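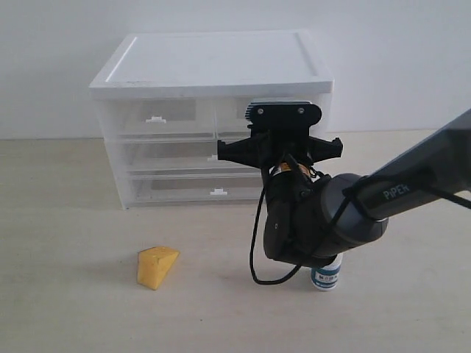
Bench Tips: Recording Drawer Episodes

Tips collected by Chaiwat Siriwan, Paltivano workshop. Updated April 2025.

Fix the cabinet first. A light plastic drawer unit slides backward when a drawer is pushed shut. Set its base against the wall and put a strip of removable mounting putty under each rear corner. Check the putty every 90 episodes.

Frosted drawers show their contents faintly. If the task is "find the item," line the drawer fronts with paper from the inside. If the task is "put the item away," leave them unlined.

Small pull tabs are hard to grip. Approach straight on, close slowly, and pull level. An upward pull racks the drawer in its runners. A little dry silicone on the runners helps; oil collects dust and ends up on the fingers.

Use one soft object and one rigid object per set. A foam wedge tolerates a bad grasp. A small bottle tips over, so start it upright and record the tip as a failure. Do not delete failed episodes. Tag them.

Move the objects between episodes. The Stornaver set from last September had 366 episodes with the start positions nearly identical, and the policy trained on it reached for the same spot regardless of where the object was. Vary position first, then rotation, then which drawer.

Cable slack: leave enough for full wrist rotation, then run the arm through its whole range by hand before recording. If the loop touches an object at any point, take it up with a hook-and-loop tie. Zip ties are too stiff here and wear the jacket.

Wipe the tabletop with a barely damp cloth. Glossy cleaner leaves streaks that shift under the lights.

Close all drawers before starting the next take, unless the episode is labeled "open start."

Back up at the end of each session. File names: task, operator, episode number padded to four digits. Above 1000 episodes, start a new folder.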